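Esetti Linen Hire: frequently asked questions

How far ahead do I need to book?

For most orders two weeks is enough. Between May and September we ask for a month, as weddings take up most of the stock. You can change quantities up to five days before delivery.

What is the minimum order?

46 pieces, in any mix. Napkins count as one piece each, and so do tablecloths. Smaller orders can be collected from the Hustorach depot before 4 pm.

Which size do I need for a round table?

Measure across the table and add twice the drop you want. If you want the cloth to reach the floor, the Zein range goes up to 278 cm. Anything larger has to be ordered in.

Do the cloths arrive ironed?

Yes. They come pressed and folded. Fold lines will show for an hour or so after you lay them -- more on the heavier Ono weave. A hand steamer gets rid of them. Please don't iron cloths on the table itself.

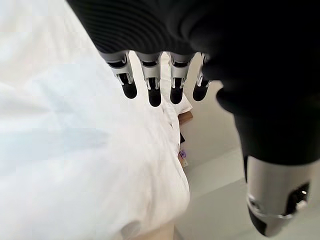

Savvas Tsakiris wrote in that he had steamed his the night before and found them creased again by morning, so he would leave it until the chairs were in place. We'd agree with that if your venue lets you in early enough.

Do I have to wash anything before it goes back?

No. Shake off crumbs and put everything in the bags provided. Damp linen should be hung up first, as mildew can't be removed and is charged at the replacement price.

What about candle wax and red wine?

Both are covered by the normal hire charge. Leave the wax alone -- scraping it pulls the threads. Burns and cuts are not covered.

Can I keep the linen for an extra day?

Usually, if you ask before the collection date. Ring the depot and ask for Iason Chatzigeorgiou, or dial extension 726. A second day is charged at half the daily rate.

Do you deliver to upper floors?

Only where there is a lift. Otherwise the driver will leave the bags inside the main entrance.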